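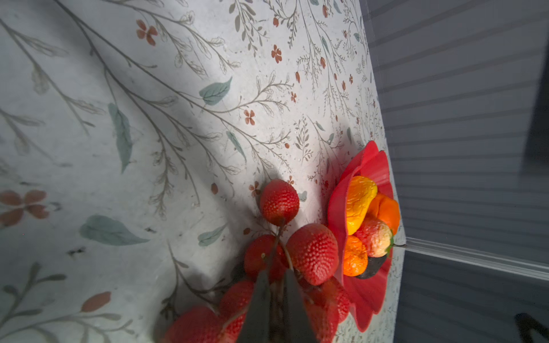 Robot Manipulation Laboratory
Course Handout 4: Analysis of a Grasp Failure
Issued September 21, 2020

Purpose of this handout

Students are to read these notes before the second laboratory period. They concern a fault recorded in August on the Girkeck tabletop station, during a routine transfer task. The fault caused no injury and only minor damage. It is studied in this course for the reason that every part of the system reported normal operation until the moment the arm stopped.

1. The task

The station was set to pick up a bunch of imitation strawberries and place it in a red, flower-shaped bowl on the same table. The bowl already held other imitation produce, including a yellow pear-shaped fruit, an orange bell pepper and a mandarin. The table was covered with a printed cloth. The arm carried a two-finger gripper with tapered tips and a small camera mounted at the wrist. Grasp planning was performed by the Lavoso software, and run records were kept in Trekard.

The strawberries are treated by the planner as one object. In practice they are several berries joined by thin stems, and the bunch changes shape when any one berry is pushed. The approved grasp places one finger on either side of the stems, near the center of the cluster. A grasp on a single berry is not approved.

2. What was recorded

The run in question was number 598. The approach was normal. The fingers closed, the force reading rose above the threshold, and the controller set the "object held" flag. The arm then began its lift.

The left fingertip had gone below the berries and gathered a fold of the tablecloth together with the stems. As the arm rose, the cloth rose with it. The bowl was drawn toward the arm, tipped, and emptied part of its contents onto the table. The arm continued upward for 2 seconds until the joint torque limit was reached, at which point the protective stop engaged. The fingers remained closed, as designed, and the cloth remained under tension.

3. Contributing causes

Height reference. The planner used a table height measured before the cloth was fitted. The cloth had also been laid without clips, so that its height varied from place to place. The commanded fingertip position was 4 mm too low at the point of contact.

Segmentation. The cloth carries a botanical print with rust-red flowers. Under uneven light, the Lavoso segmentation step had joined a printed blossom to the edge of the nearest berry. The estimated outline of the bunch was therefore wider than the bunch itself, and the grasp point was moved to match. The operator display showed this outline, but at a size too small to be checked with any confidence.

Grasp confirmation. The "object held" flag depended on force alone. A fold of cloth between the fingers produces much the same reading as a group of stems. No comparison was made between the expected finger opening and the measured one, although both values were available to the controller.

Torque limit. The limit had been raised during earlier work with heavier objects and had not been restored. With the standard setting, the lift would have ended sooner — in all likelihood before the bowl tipped.

4. Safety considerations

The most serious risk arose after the stop. An operator who sees a spilled bowl is inclined to reach in and set it upright. In this state the arm is holding a stretched cloth, and releasing the gripper allows both the cloth and the objects on it to move suddenly. The macro supplied with the Macaraeg controller for clearing faults opens the gripper as its first step. It must not be used while material is under tension.

The following procedure applies to all stations:

Press the emergency stop, even if the protective stop has already engaged.
Keep hands outside the marked area.
Note the displayed fault code and save the run record in Trekard.
Under supervision, lower the arm in manual mode at reduced speed until the cloth is slack.
Open the gripper by the manual control only.
Inspect both fingertips and the camera mount before the station is used again.

5. Corrective measures

Table height is now measured with the cloth in place and clipped at the edges. The controller compares finger opening with the expected value before any lift of more than 15 mm. Torque limits return to the standard setting at each startup, and any change must be entered in the station log.

The printed cloth remains in use. Patterned surfaces are common in homes, and a system that works only on a plain table would be of limited value to the program.

6. Preparation for the laboratory period

Each student shall submit one page addressing the points below.

State which of the causes in Section 3 would have been sufficient by itself to produce the fault, and give reasons.
Propose a test for cloth between the fingers that uses only the sensors described in Section 1 and Section 3.
Explain how the height error could have been detected from earlier run records.

Submissions are due at the start of the period. Students who have not completed the station safety form will not be admitted to the marked area.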